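Muvport: Grasp Planning from a Wrist-Mounted Camera
Final Project Report
Submitted Dec 11, 2018

1. Purpose

The Muvport project was undertaken to develop software that selects a grasp for small food items using a wrist camera alone. Work began in April and was carried out in the Garcombe teaching laboratory.

2. Method

The perception module, Ngui, separates the item from the tabletop and estimates its outline. Ring-shaped items required special treatment. An early version placed the grasp center inside the hole and closed both fingers across the full width of the ring.
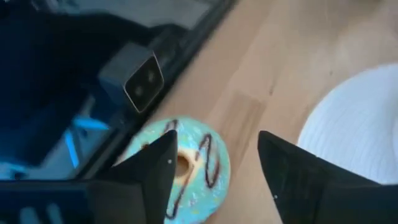

The revised planner scores two kinds of grasp, one across the whole ring and one across a single side, and rejects any approach in which a finger path crosses a neighboring plate. Parts of the outline hidden by a finger are filled in from earlier views. Frames with excessive blur are dropped before scoring.

3. Data and Testing

The segmentation model was trained on 2,000 labeled frames. A further 400 frames were held back for tuning and 796 for the final test. The planner was run separately on 200 recorded approaches.

4. Findings

Most remaining errors occurred when one finger covered the edge of the item. Icing with a strong pattern was at times split into separate regions. Replacing the color threshold with the Flerum edge filter reduced this fault but increased processing time.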